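Three floats in, and some thoughts on my neck

December 7, 2020

So I finally did it. After talking about it since April (and boring my sister to tears with it) I booked myself in for a float at Holura, the little place on the Perstead road just outside Drornstead. And then I went back. And then I went back again last week, which makes three, and I figure three is enough to have an opinion.

If you've been reading this blog for a while you know about my neck. For those who haven't, I was rear-ended at a stop light in 2000, felt fine the next day, felt terrible the day after that, and I've had a stiff left side on and off ever since. It goes from just behind my ear down to the shoulder blade. Some months I forget about it completely. This fall was not one of those months. I'd been working at the dining table, hunched over like a shrimp, and by dinner time I couldn't turn my head far enough to back out of the driveway.
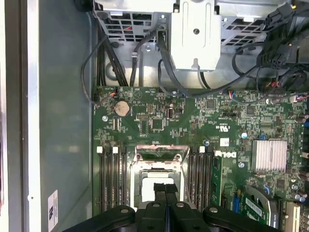

Photo: Pascal Guillot

I've tried plenty of things over the years. Heat packs, cold packs, two different chiropractors, a pillow shaped like a bow tie. The thing that helped the most was regular massage with Nadège Lemaire, who has the strongest thumbs in the county and who I would recommend to anybody. But she closed for a good part of this year and when she opened up again her calendar was packed solid. She was the one who said why not try floating in the meantime. Her thinking was that my muscles never really let go, even when I'm lying down, and that it might be good for them to find out what that feels like.

Okay, so what is it like? You get your own room with a shower in it, and the tank is through a second door. I had been picturing one of those coffin things with a lid, and I'd worked myself up about it quite a bit, but the one I had was more like a very big bathtub in a closet, with a ceiling high enough to stand up under. There's nearly 300 pounds of Epsom salt in the water, the girl at the desk told me. The water only comes up to about mid-calf when you step in. You sit down, you lean back, and your feet just pop up. It made me laugh out loud, all by myself in there!

The first time, I was a mess. I left the light on for the first part. I got salt in my eye (do NOT touch your face, they tell you this and you will do it anyway) and had to climb out and find the spray bottle of fresh water. Then I couldn't work out what to do with my head. It turns out that when you've spent twenty years holding your head up carefully, you don't just stop. I kept lifting it a little bit, like I was trying to see over a fence. I came out with my neck sorer than when I went in, and I nearly didn't rebook.
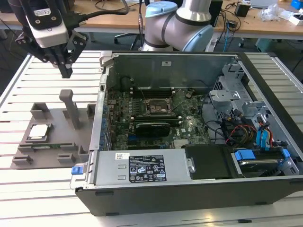

But I'd bought the intro package, and at $78 I wasn't about to waste it, so back I went. I asked about the neck thing and was handed a foam ring to rest my head on, and wow, what a difference. Ask for the ring! I don't know why it isn't offered to everybody the minute they walk in. I also tried it with my arms up over my head, sort of like a cactus, and that took a lot of the pull off my shoulders. I turned the light off after a few minutes. I think I dozed. I definitely lost track of the time, and when the music came on at the end I was a little annoyed about it.

Third time was the best. I skipped coffee that morning and had toast a couple of hours before, so I wasn't hungry and wasn't jittery. I did the slow breathing that I learned from the Roussel book (I wrote about that one last winter, it's a bit preachy but the breathing chapter is good). Somewhere in the middle I felt the left side of my neck kind of drop. I don't have a better word for it. It twitched a couple of times and then it got heavy, and it stayed heavy all the way home.

Now, did it fix me? No. I want to be fair about this. I had two really good days after the second float and four after the third, and then it crept back, and I still have the same chair and the same dining table. I'm not a doctor or a therapist and if your neck is sending pins and needles down your arm please go and see one. I slept like a rock on all three nights though, and for me that's worth a lot.

A few practical bits, because I was asked in the comments last time:

Don't shave your legs the same day. Or the day before. Trust me.

If you have a paper cut they give you a little pot of petroleum jelly to put over it, and it does help, but it'll still sting at first.

Bring a hat for the way home if it's cold. My hair was stiff as a broom even after two shampoos.

They're leaving a long gap between people right now and you wear your mask until you're in your own room. I felt fine about it - more comfortable than at the grocery store, to be truthful.

I've got a massage with Nadège booked for right after the holidays, and I'm going to try a float a day or two before it to see if she can tell. I haven't told her which week I'm doing it, so Nadège, if you're reading this, no peeking. And if any of you have a chair you love for under $300, please leave me a comment, I'm ready to retire the dining one.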